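Filed under: Mind & Personality > Common Questions

Personality type quizzes: your questions, answered with some doubt

Last updated 2020-09-21

Is there any science behind the four-letter types?

Some, and less than the people selling workshops let on. Traits like sociability can be measured fairly well. Sorting everybody into tidy boxes is another matter, because most of us score near the middle and get pushed to one side by a single answer.

I took the Brelell quiz twice and got two different results. Which is right?

Possibly neither. I took it in March and again a week later and went from "Harbour" to "Lantern" without any change in my behaviour that I noticed. Brelell's help page says to pick the one that feels right, in which case I wonder what the 50 questions were for.

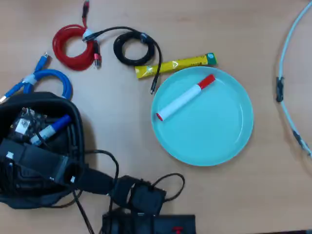 Marker, plate and cables on a tabletop.

Are longer tests better?

Up to a point. A quiz with 7 items will bounce around a lot. The Ineck inventory has 412, and by the last third I was clicking the middle option to get it over with. Length helps only if you're still reading.

My manager wants the team to do Ronix colour profiles. Can I say no?

Depends on your workplace, so ask before you refuse. I'd want to know who sees the results and how long they're kept -- and whether anyone plans to use them for promotions. If the answer is vague, I'd be careful what I wrote.

But my description was so accurate!

Mine too. So was my partner's, when I read it by mistake. "You value honesty but can be guarded with strangers" fits nearly anyone you'd meet at a bus stop.

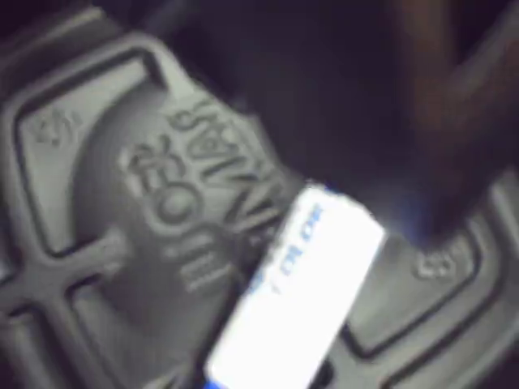 Grey moulded plastic, very close up.

Does being an introvert mean I'm shy?

No. Plenty of quiet people are perfectly comfortable in company and just get tired of it sooner. Shyness has more to do with worry. You can have both, or one, or (like most people) a bit of each depending on who's in the room.

Is there any harm in doing them for fun?

Not much. I only get twitchy when someone turns down a job or a second date over a label.

Related questions

Do introverts make worse managers?
The Cho attachment quiz: is it worth the fee?
Why small talk tires some people out
Birth order and personality: what holds up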